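La demostración como forma de enseñanza

Wendell Haddad
Mondau, área de política técnica

La enseñanza de tareas domésticas a robots mediante control remoto ha dejado de ser una práctica marginal. En Mondau sostenemos que debe regirse por criterios tan exigentes como los de cualquier otra formación, y que el simulador es el lugar adecuado para fijarlos. Un operador que conduce una base móvil entre muebles toma decisiones continuas — cuándo girar, cuánto acercarse, hacia dónde mirar — y el sistema aprenderá de todas ellas, también de las deficientes.

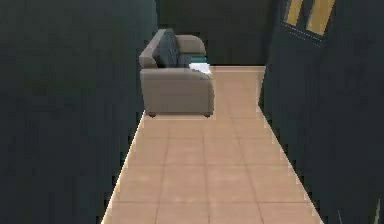
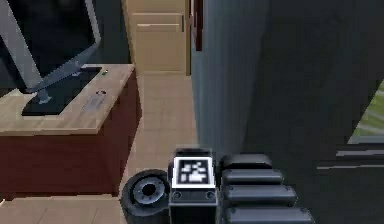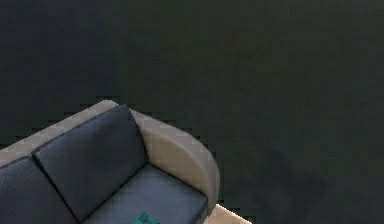
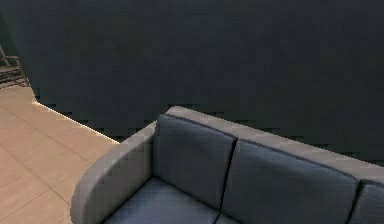 Vistas del entorno simulado. En la segunda se aprecia parte del robot, junto al escritorio.

El proyecto Brelow exige hasta 200 demostraciones por tarea. Consideramos que la cifra, por sí sola, dice poco. Preferimos 60 recorridos revisados, realizados por tres operadores con instrucciones comunes, a un archivo extenso cuyo origen no pueda reconstruirse. La revisión corresponde a una persona distinta de quien condujo el robot, y los intentos fallidos deben conservarse con su anotación.

Se objeta, con razón, que el entorno virtual simplifica las texturas y la luz. Ello aconseja prudencia al trasladar los resultados a una vivienda, y así lo hemos solicitado a Cundholm para la fase que comienza en diciembre. Entretanto, toda demostración debería publicarse con el registro de los mandos empleados y las horas de práctica previa del operador.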